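8 min read

4. What the Home Cooks Did With the Caramel

So now we get to the part I was most looking forward to writing up, which is the caramel stage. In Section 3 I went through the sugar we used and why Natanael Conceição and I settled on a soft brigadeiro-style caramel for the whole study. It uses condensed milk, butter and a pinch of salt, and it goes from pourable to chewy in a very short window. If you've ever stood over a pot of it in July with the kitchen window shut, you know the window I mean!

We had 683 batch notes from the home cooks in Bragança, all sent in on the same one-page form. The form asked what pot they used, how high the flame was, what they stirred with, and how they decided the caramel was ready. That last box was left wide open on purpose, and people filled it up (some of them wrote on the back too). Jussara Cavalcanti read every one of them and sorted the answers into piles, and then I read them all again with her piles covered up. We agreed on most of them. Where we didn't, Gleice Queiroz picked.

The biggest pile by far was what we ended up calling "bottom of the pot." You drag the spoon through the middle, and if you can see the bottom for a moment before the caramel closes up again, you take it off the heat. My grandmother did it this way and so did Gleice's. The next pile was the cold water drop, where a bit of caramel goes into a glass of water and you squish it between your fingers. Then came color, then smell, and way down at the end, a thermometer.

I had guessed the thermometer people would get the most even results. They didn't, at least not with this candy. Condensed milk caramel sits in a thick layer that cooks faster at the bottom, and a probe only tells you about the one spot it's in. Cooks who wrote that they stirred first and then took a reading did better than the ones who clipped the probe to the side and left it there. The water drop people were the steadiest of anybody, and I think a lot of that comes down to touch.

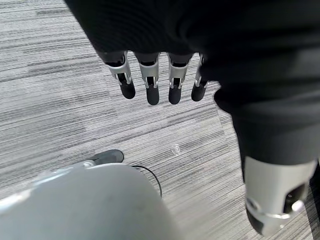
Figure 3. Robotic hand with four fingers in a row and rounded black fingertip pads.

Touch is hard to write down, though. The forms are full of lines like "soft like an earlobe" and "like the clay when it's new," and I love those lines, but try putting them in a table. We asked each cook to pick one of three words for the squished drop: runny, soft or firm. "Soft" covered far too much ground. One cook's soft rolled into a neat ball, and another cook's soft had to be scraped off the plate with a butter knife. If we run this again I'd want at least one more word in between, and Natanael wants two.

The pot mattered more than I expected as well. Heavy pots gave people extra time, which any candy book will tell you, but wide pots took it right back. A double batch in a wide heavy pot behaved a lot like a single batch in a thin one. Around 100 of the forms didn't give a pot size at all, so I've left those out of the pot comparison and kept them in for everything else.

One more thing about stirring. Wooden spoons and silicone spatulas came out the same on texture, but the spatula cooks reported fewer brown flecks – they were reaching the corners. I switched after reading those notes and I haven't gone back.

The rolling and coating stage comes next, in Section 5, along with the butter-on-the-hands question.

Comments

Nikola Pawlak
I've been making these with the bottom-of-the-pot test for years and always thought mine were too soft. Going to try the water drop tonight. Does the water need to be ice cold, or is it fine from the tap?

Hammad Mengal
Did anyone in the study use evaporated milk plus sugar? It's what I can get here and it takes forever to thicken.

Jussara Cavalcanti
Nikola, most of the forms just said cold, so I'd go with the tap and use the same glass each time. Hammad, no, everybody used condensed. I'd love to see your notes if you keep any!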